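Stollness school supply lists are getting longer, and so is the bill

8 January 2024

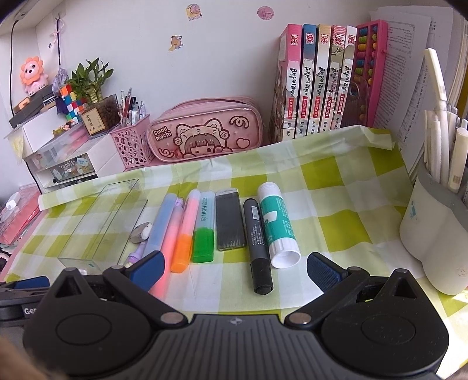

Who pays when a teacher asks for four colors of highlighter? Mostly the parents do, and in the Stollness school district they are now being told it is for their own good.

The district sent home a new spring term list last week, along with an offer from Kamath, a supply firm based in Riden. For $56, families can order a packed kit for each child and skip the store. The district says the kit "takes the stress out of shopping." It does not say what the same things would cost off the shelf, and a spokesman did not have that figure when asked.

The list for middle grades runs to 18 items. Erasers, glue sticks and pencil leads are on it, and few parents would argue with those. Harder to explain is the request for highlighters in several colors, or why a child who bought a full set in November needs another one now.

"My son came home with most of his markers still good," said Nadhirah Sopacua, who has two children at Jirer Middle School. "I asked if he could use the old ones. I was told the list is the list."

The district says 1280 families have ordered the kit so far and calls that a sign of strong support. It may be. It may also be a sign that the order form came stapled to the list, with the kit box already checked – a detail the district's statement left out.

There is a fund for families who can't pay. It holds $2000 for the whole district, enough for 35 kits with a little left over. Parents have to apply in writing, and the form asks for proof of income.

Kamath would not say whether the district gets a share of each sale. The district said it "values its partners" and did not answer the question either. Orders close at the end of the month.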